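Praktikum Handhabungstechnik, Blatt 5: Tee einschenken
Betreuung: Setareh Ahmadpour

1. Greifen
Gegriffen wird am Griff, die Kanne hat ja einen. Wer den Deckel mitnimmt, übt noch einmal.

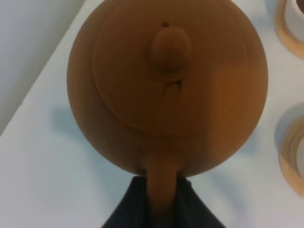
2. Anfahren
Kippwinkel erst über der Tasse ändern – der Tisch trinkt nicht mit.
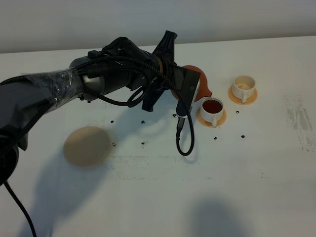
Die Kipprate bleibt Ihnen überlassen, höchstens 19 Grad pro Sekunde. Maßgeblich ist die Tülle: Sie zeigt zur Tasse, der Arm darf dabei aussehen, wie er will.

3. Sollzustand
Beide Tassen voll, Untertassen inklusive Würde.
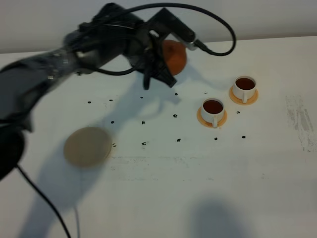
Abb. 3: Zwei gefüllte Tassen auf Untertassen

4. Zweite Tasse

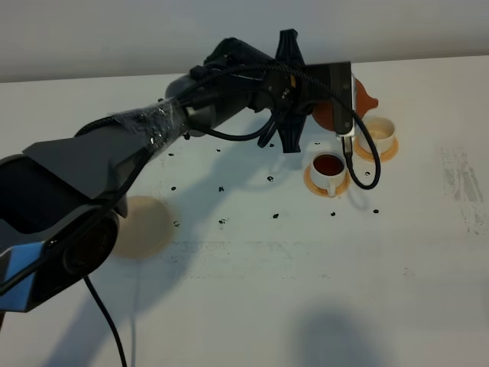
Ins Protokoll gehört der Füllstand je Tasse, getrennt notiert. Ein blasser Rest am Boden wie in der hinteren Tasse zählt als »begonnen«. Abgabe bei Yaroslav Pavliuk.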